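How Robot Hands Get Tested
Wenport Kids' Science Pages — Robots, Part 5

A robot hand is called a gripper. Many grippers have only two fingers. The fingers move toward each other to hold an object and apart to let it go.

Different jobs need different fingers. To choose a pair, engineers run a comparison test. The Ostatden test uses plates and bins, with steel surfaces nearby.
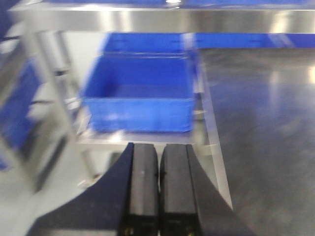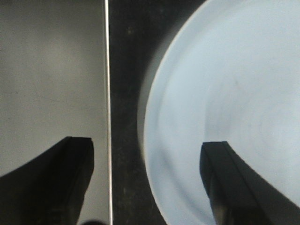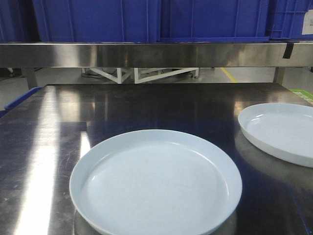 Blue bins in the first picture, pale round plates in the other two.

A plate is a hard object for a gripper. It is wide and low, so a two-finger hand cannot close around the whole thing. It has to pinch the rim. One finger goes over the edge and the other stays outside. If the fingers are too thick, the outside one may hit the table before the pinch is deep enough.

A bin has tall walls, and a wall is easier to pinch. The problem is weight. A full bin can twist in the fingers, so the grip has to be strong and well placed.

What is compared?

Fingers. The Ostatden test has 2 pairs, one narrow and one wide. Each pair gets 44 tries at the same task. A try counts only if the object is lifted, moved and set down without a drop.

Cameras. A camera on the robot's wrist moves with the hand and sees the rim up close. A fixed camera stays in one spot and sees more of the table. Shiny steel is a problem for both — a bright reflection can hide an edge.

Controllers. The controller is the computer program that tells the motors when to move and how hard to squeeze. The Hettiarachchi controller, used at the Nistville lab, slows the fingers for the last 18 millimeters before contact.

Only one part is changed at a time. If the fingers and the camera were both changed, a better score could come from either one.

Words to know
Gripper: the hand of a robot
Rim: the raised edge of a plate
Controller: the program that runs the motors

Next part: How a robot measures a squeeze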